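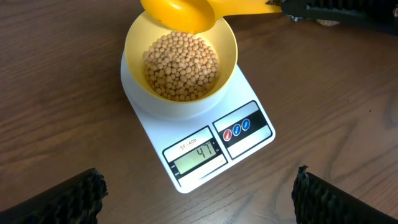 Dried beans in a bowl on a digital kitchen scale.

Pravgate to Require Tare Settings at Bulk Food Counters

PRAVGATE, November 12, 2019 - Stores in Pravgate that sell dry food by weight from bins will have to record the empty weight of every container used at checkout under a rule published by the city's weights and measures office. The rule takes effect in February. It covers beans, lentils, rice, grains, flour, nuts, seeds and loose tea, and it applies to bags supplied by the store as well as jars and tubs brought in by customers.

The empty weight of a container is called the tare. A store is expected to subtract it so that the customer pays only for the food. The current city code says that sales must be made by net weight, but it does not say how the tare is to be found, where it is to be written down, or what a clerk should do when a container has no mark on it. Inspectors have had to treat each case on its own terms.

The change follows a survey of 16 stores. Inspectors bought dried beans at each one, using the paper or plastic bag offered at the bin, and weighed the purchase again at the city laboratory. At 11 of the stores, the price matched the net weight within the permitted error. At the remaining locations, the weight of the bag had been charged as food. The office did not name the stores and said that no penalties were issued.

The error on a single purchase is small when the container is a thin bag. It grows when the container is a glass jar. A customer who fills a heavy jar with a light product, such as loose tea, may pay more for the glass than for the contents if the tare is skipped. The survey used store bags only, and the office said it has no figures for jars.

"The scale at the counter is usually fine," said Talha Butt, who manages retail inspections for the office. "What we found was a zero that had been set with nothing on the plate, and then a bag put on it. The reading is correct for the bag plus the beans. The price label is where it goes wrong."

Under the new rule, a store may use one of two methods. The first is a fixed tare. The store weighs its own bags, enters the value in the register next to the product code, and keeps a written record of the value and the date it was checked. If the bag supplier changes, the value has to be measured again before the new bags are put out. The second is a measured tare. The container is weighed empty at a counter or at a station near the bins, and the result is written on a label that stays on the container until it has been paid for.
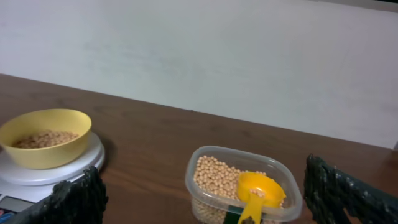 Fixed values may be rounded, but only in the customer's favor. A bag that weighs between two scale divisions must be entered at the higher one. The same applies to a measured tare when the label is written by hand. Stores that print labels directly from the scale do not need to round, provided that the printer and the scale use the same division.

Orneo, which operates a chain of grocery stores in the city, said its registers already store a fixed tare for paper bags and that it will add measuring stations for customer containers. The company said it expects to complete the work before the rule takes effect. It has not decided whether the stations will be staffed. An unstaffed station is permitted if the label it prints shows the time and the store number.

Cao, a supplier of packaging and bin hardware, said it will print the nominal weight on the bottom seam of its paper bags. The printed weight can be used for the fixed tare only after the store has checked a sample. The rule asks for a sample of seven bags taken from different parts of a carton. The heaviest bag in the sample sets the value. The record must be kept on the premises and shown to an inspector on request.

The office received written comments from store owners during the drafting period. Most of them concerned the cost of a second scale. Small shops with a single counter asked to be allowed to weigh empty containers on the same scale that is used for the sale. The final text allows this, as long as the display returns to zero before the filled container is placed on the plate. An earlier draft would have required separate equipment, and that clause has been removed.

Other comments asked about moisture. Dried beans and grains take up some water from the air, and their weight changes slightly between the time a bin is filled and the time it is emptied. The office declined to add a moisture allowance. Its reply states that the customer buys the product in the condition it is in at the moment of sale, and that the net weight on the receipt is the weight at that moment.

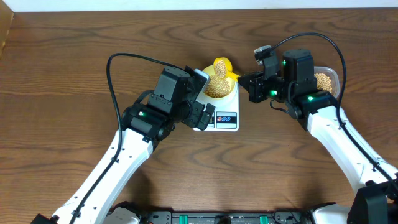
A separate section of the rule deals with the class of scale that may be used. Any device that sets a price, or prints a tare label that will be used to set one, must be of an approved type and carry a current inspection seal. Household equipment does not qualify. A white digital kitchen scale standing on a wooden tabletop may well read correctly, and many of them have a tare button, but a domestic model is not built to be sealed and its adjustment cannot be locked. Stores may keep household scales for recipes, demonstrations and staff use if they are placed away from the point of sale. A customer who weighs a jar at home may write the result on the lid for reference, but the store has to weigh it again.

Inspection seals are issued after a test with reference masses. For counter scales used in bulk food sales, the test will now include a 1000 gram load placed at the center of the plate and then moved toward each corner. The reading must stay within the permitted error at every position. The corner test was previously optional for this class. It was added to catch errors caused by tall or wide containers, which are often set down off center when the counter is crowded.

Curkus, which services retail scales in the region, said the corner test adds a few minutes to a routine visit. Scales that fail it can usually be adjusted on site. Older units with a worn load cell may need a replacement part, and the company advised owners to book before the end of the year if their seal is due to expire in the winter.

Enforcement will be phased in. For the first inspection after the rule takes effect, a store with missing records will receive a written notice and a date for a return visit. Fines apply from the second inspection. Charging a container as food is handled under the existing net weight provision, and no grace period applies to it.

Farmers market stalls are covered if they sell by weight from open containers. Stalls that sell by the piece, by the bunch or in sealed packages with a printed net weight are exempt. Restaurants and salad bars that charge by weight are governed by a different part of the code and are not affected.

The office will publish a blank tare record form and a one-page sheet for counter staff. Stores may use their own form if it lists the container type, the measured value, the scale used and the initials of the person who took the reading. Electronic records are accepted when they can be printed during an inspection.

Customers who believe they have been charged for a container can bring the receipt and the unopened purchase to the weights and measures counter during office hours. Staff will weigh both the contents and the container, and a written result will be provided the same day.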